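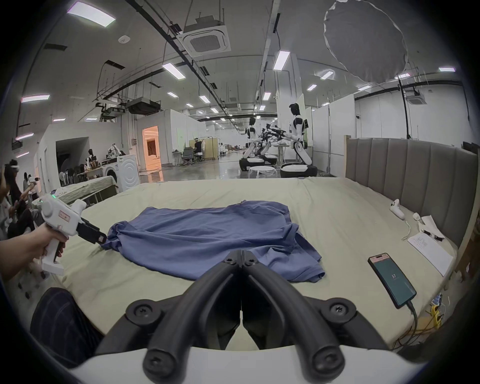 Why does a robotics group spend so much of its week folding clothes?

Clothes are hard for robots, and a method that copes with them tends to cope with easier things as well. A mug keeps its shape when you pick it up. A shirt has a new shape every time you touch it, and the part you need is often hidden under another part.

Ellton is a small research group led by Heloísa Magalhães. We work on one question: how much of a household task can a robot learn from people doing it by hand, with no robot involved in the teaching? Our demonstrators use a pair of hand-held grippers, one in each hand. The jaws open and close on a trigger, and we record where each gripper goes and what it sees. The recordings are then used to train a policy that runs on a two-armed robot.

Our method is called Calado. It grew out of a failure. The first policy we trained used 707 folding demonstrations, nearly all of them tidy. It folded well from a flat start and went wrong as soon as a sleeve was trapped or a hem had turned under. It had hardly ever been shown a bad start, so it repeated the same pull until we stopped it.

For Calado we changed what we collect. Each demonstration begins with the garment dropped or bunched, and the demonstrator is asked to leave small mistakes in and put them right as they go. We mark the moment each correction begins, and those stretches count for more in training.

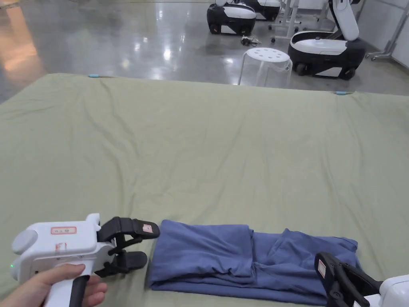

The second set came to 1103 demonstrations, corrections included. We tested both policies on 337 garments, all starting crumpled. Calado finished 55 more of them than the earlier policy did. Most of the gain was in T-shirts and shorts. Long sleeves are still poor, and we have made no real progress on anything with buttons.

We don't yet know how much of the difference comes from the corrections and how much from simply having more data. Gert Chauke is running that comparison now, with the larger set cut down to match the first.

Our other project, Jenlow, looks at how two hands share a job: which one holds still, which one moves, and when they swap. It uses the same grippers and much of the same software.

We take on students for placements from April. You don't need a background in robotics, but you should be comfortable writing code and patient with laundry. Write to Heloísa with a short note on what you have worked on and which of the two projects interests you.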